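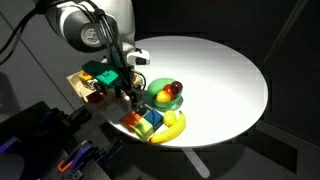
Bettencourt asks why the arm doesn't just grab things as quickly as a person would. An arm can't feel its way the way you can. It has to be told where to go, how wide to open its fingers and when to close them.

At the Drisby shared workshop we practise with toy blocks, fruit and a wooden box. Blocks have flat sides, so the fingers can hold them well. A lemon is harder — it can roll.

Each move is made of small steps. Go over the block. Move down. Close the fingers. Lift. We wrote 16 steps for our first try, then changed 3 of them.

Black cables run along the arm. Keep your hands away from them, and ask a grown-up before you switch anything on.

Basilwood uses cookies to remember your settings. Accept | Manage cookies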